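Garholm sign Anca Coman ahead of the new season

Sun 15 July

Well, we got her! I'm very happy to tell you that Anca Coman has put pen to paper with Garholm, and she'll be in our colours for the first home game against Tolley.

If you follow the women's league you'll know the name already. Anca scored 59 goals for Gisach before her contract ran out in June, and plenty of clubs were on the phone (I know, I kept getting the engaged tone from her agent). She's signed for two years, with the option of a third, and she'll wear number 12.

I've coached this side for four seasons and I've been after a proper centre forward for most of them. We create heaps of chances and then pass the ball sideways, and it drives me up the wall. Anca doesn't pass sideways.
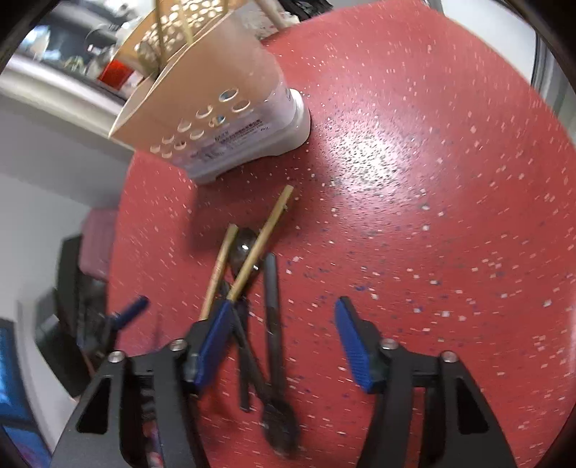 She trained with the squad on Thursday night and fitted straight in, even if she did nutmeg our captain in the first drill. I asked what made her choose us over a bigger club and she told me, "I wanted to play every week, and I liked how the girls spoke to each other."

Our ground holds 2,000 and I'd love to see it full for Tolley. Kick-off is at 3 pm, gates open at one, and kids get in free with a paying adult. Members can pick up their season passes from the clubhouse any evening this week.

Anca will be signing shirts by the main stand after the match, so bring a marker!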